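Monday, bin bench

Kistov reran overnight with the new grasp ranker and came back at 475 attempts, no safety stops, one complaint from the cleaning crew about the noise. I'm writing this up before I look at the plots again, because every time I look at the plots I find a new reason to be pleased with them, and that has gone badly before.

Reminder of what we're testing. The old ranker (Raritz) scores each candidate grasp by itself, takes the top one and goes. The new one takes the top 20, asks which of them would leave the rest of the pile easier to pick, and chooses from that. Olaia Palacios calls it "thinking one move ahead." I call it "being slow on purpose." We're both in the draft at the moment, in different sections, and one of us will have to give in before it goes out.

Headline: the new ranker clears a mixed bin with fewer wasted moves. The gap is small when objects are spread out and gets wider when they're touching, as predicted in the proposal. I don't remember the last time a thing I wrote in a proposal happened, so I've asked Olaia to check the scoring script for the sort of bug that agrees with you.

She has found one already. Attempts that closed on nothing and then timed out were being dropped from the log entirely. There were 93 of them. Both rankers get hurt by putting them back, Raritz more than the new one, so the conclusion survives and the nice round success rate on my slide doesn't. The slide has been deleted. If anyone kept a copy, please behave as though you didn't.

Things that went wrong, in the order I noticed them:

The planner still treats the bin walls as vertical. They slope. It has been in the to-do list so long that people have started citing the to-do list. For grasps near the middle it makes no difference, but near a wall it throws away perfectly good approaches and then reports that the object is unreachable, with great confidence.

Depth on the bare metal floor is poor. The scuffed patches come back noisy and the shinier bits don't come back at all. Hutsuliak (the depth filter, for whoever inherits this notebook) fills the gaps by guessing, and its guesses are flat. Anything thin lying flat on the floor gets absorbed into it. I tried the longer exposure and got a different set of holes.

Timing. The lookahead adds 2 seconds per pick. Olaia thinks reviewers won't mind. I think reviewers will mind that and nothing else. Most of it is spent re-rendering the pile for every candidate, including candidates that hardly move anything, so there should be an easy saving if we cache.

This afternoon we went back to small hand-placed clusters, three toys bunched up and one object off by itself. The off-by-itself one is the control: any ranker should like it, and Raritz always goes for it first, like a tourist. The lookahead version is supposed to weigh that against breaking up the cluster while there's still open floor to push things into.

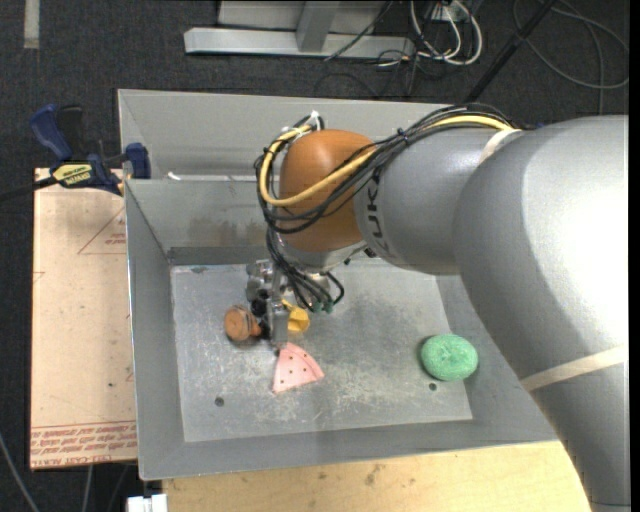
The trouble with scoring these by hand is that "easier to pick afterward" is our own phrase and we each mean something different by it. I count how many objects have a clear approach from above. Olaia looks at the ranker's own score for the next best grasp, which seems to me like letting the student mark the exam, and she says my version ignores finger width. She's right about the finger width. We agreed to report both and to put the argument in an appendix, where arguments live.

Also tried the Muller baseline again, with their default settings this time instead of mine. It did better. I had been quietly running it with a bad approach height since July, so those comparison numbers have to be redone, and I've marked the old folder DO NOT USE in capitals. It joins four other folders marked the same way.

To do:

Fix the wall model. Really.
Rerun Muller at the correct height, full set.
Put the timeouts back in every table, including the pretty one.
Cache the renders and time it again.
Ask Olaia whether the cluster trials should be seeded from saved poses. My hand placement gets kinder as the day goes on.
Cable check on the wrist before the next overnight run.
Apologize to the cleaning crew.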